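What I'd buy again for a two-arm bench

Osian Maddocks wrote last week to ask what a two-arm tabletop setup costs once you add up everything that isn't an arm. He's putting a budget together for September and the quotes he has so far cover the arms and nothing else. I answered him by email, but it got long, so I've cleaned it up and put it here.

The arms were a little over half of our total. I had planned on them being most of it. The rest went in small orders, 19 of them by my count, and several were for things I should have bought the first time.

Wrist cameras came first. We have one on each arm, and I'd budget for a spare from the start. The part is cheap enough, but the wait for ours was five weeks, and for all of it the bench could only do single-arm work. Buy the brackets from the same place as the cameras. I saved a little by getting ours from Umard and then spent an afternoon with a file.

Cables were the line I got most wrong. Measure the longest reach of the arm, then add enough for a loose loop at the wrist. The first set I ordered was the right length with the arms parked and too short for anything else.

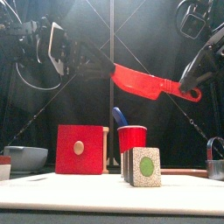 Then there are fingers. I treat gripper fingers as a consumable now and put them in the yearly running cost. Handing an object from one arm to the other is hard on them. When both sides are closed on the same piece and the two arms disagree slightly about where it is, the fingers take the difference. Siwan Gough keeps a log of every pair we change, and her log is what I used for next year's figure. Before that I was guessing, and guessing low.

The things the arms pick up hardly cost anything. Toy kitchen pieces, cups, bowls and blocks are all fine. Buy two of whatever you settle on and put one set away in a box. If a piece breaks halfway through a set of trials and the shop has changed the shape, you start over. We lost 13 days to that once.

I'd also spend money on the background. A plain black curtain is a small line in the budget and it saved us a lot of trouble with people walking past. Get one wide enough for both cameras and the room behind them. 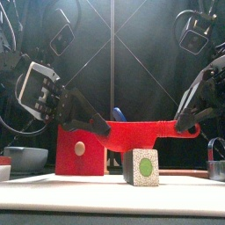

Both grippers on the red piece, with the speckled block underneath.

What I wouldn't buy again is the service plan from Vevinier. We paid for two years and used it once, for a question Eylül Tokgöz had already worked out by the time they called back. I'd put that money toward a second power supply — ours is the one part with no backup, and I think about it more than I'd like.

Osian also asked whether to get one arm now and the other later. I'd wait and order the pair. Our two came in separate orders with different firmware, and matching them took Prys Rowlands most of a month.

I'm still waiting on a price from Brullance for the replacement tabletop. I'll add it when it comes.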